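Merrick Toy Library Opens Its 200-Member Swap Season, Braces for Missing Pieces

30 December 2024

MERRICK – The Merrick Toy Library will open its winter swap season next week with a longer lending period, a bigger sorting room and a firm new position on jigsaw puzzles.

The library, which lends toys, games and building sets to families for the price of a yearly membership, signed up its 200th household this month. Members may now keep a toy for four weeks instead of two. The old limit was popular with parents and deeply resented by everyone under the age of six.

"We had children hiding things," said director Hala Ouazzani. "One family returned a xylophone in May that we had written off the year before. It had been living in a piano bench. I respect that kind of planning."

Under the new rules, puzzles of more than 100 pieces must be completed by library staff before they go back on the shelf. The rule was adopted after a lighthouse puzzle went out to eight homes in a row with no top on the lighthouse. Each of the eight families assumed the loss was its own fault, and two of them paid for it.

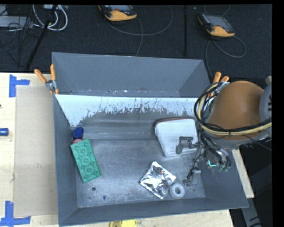 Ihor Ostapchuk
Communications Manager, Merrick Toy Library

The sorting room has moved to the former tack shop on Kulosari Lane, where donations will be checked, cleaned and matched with whatever they came apart from. Building blocks remain the most donated item by a wide margin. They are accepted in any quantity, and past experience suggests they will arrive in every quantity, often inside a boot.

Toys that can't be identified will go on the Mystery Shelf by the front door, where members are invited to claim them, explain them or take them away. The current display includes a hinged yellow thing that three retired engineers have failed to agree on.

The season's larger purchases were paid for by a grant from Flultano, the regional bakery chain, whose owners asked only that the library stop lending the drum kit to the family upstairs from their Merrick branch. The library was glad to agree.

"People think a toy library is about saving money," said Haziq Siregar, who runs the lending desk. "It's mostly about getting the talking bear out of your house on a known date."

Opening hours are Tuesday through Saturday, 10 a.m. to 5 p.m. Donations are taken at the side door during the same hours. Please remove batteries first – the van ride back from the last collection was very loud.

Yearly membership is $35 per household. Forms are available at the front desk, along with a pencil that members are kindly asked to leave there.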